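Danylo Yatsenko
A few of you asked how it's going at work since the automation came in, so settle in with a cup of something, because I do go on a bit.

For anyone new, I'm on the repairs and returns side at Kandex, in the Vurkosbridge building. Small electrical bits mostly – extension leads, power strips, chargers. Everything that comes back gets picked up, turned over, checked and put in the right tray.

Since April a lot of the picking up has been moving over to the arms. They learn it from us, so part of my shift now is doing my old job slowly, with a gripper in my hand, over and over. Same item, new spot on the table, off we go again.
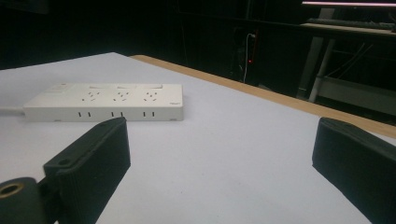

I was worried about it, I'll admit that. I've been sorting returns for ten years and my wrists know it! But the lifting is what hurt people, and I'm not sorry to see less of it.

What I do miss is the chatter. The old bench had three of us side by side and you could put the world to rights before the morning break. The new stations are spread out, and we're asked to keep our minds on the table while we're at it, so the gossip has to wait for the canteen.

We all had 90 minutes of training, which wasn't enough, and I said so. Our supervisor took it well, to be fair to her, and the Drustton lot are getting a full day when their turn comes.

Pay's the same for now. The union rep wants the new duties written into our job descriptions and I'm with her on that. If you're teaching the thing, it ought to say so on paper.

Anyway, back on at six tomorrow. If any of you are going through the same where you are, do tell me how they've handled breaks – ours are still being argued over.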